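Randomizing the boring stuff

2025-10-21

I finally got the Flovis ablation to finish overnight, and I've been grinning at the plots since breakfast!

Quick recap if you missed the August post: Flovis is my small project for training grasp policies entirely in simulation. The question this time was whether it matters what sits behind the object. Same arm, same objects, same 20 training runs – only the surface textures change. One set got plain gray. The other got a new stone, wood or cloth pattern every episode.

On 269 held-out trials, the plain-gray policies managed 9 percent. Nine! The ones trained on messy textures hit 81. I expected a gap, but I had to rerun the eval script before I believed that one.

Small gold things on veined stone are my favorite test, and the wrist view is where you see why they're hard.

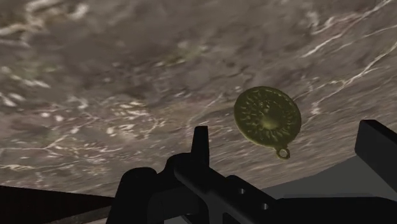
My guess is that the gray-trained policies learn "anything with an edge is the object," so every vein looks worth grabbing. I want to check that with saliency maps next, and then try the same trick on lighting – I've only used soft, even light so far, and I have a long list of ugly lamps to try.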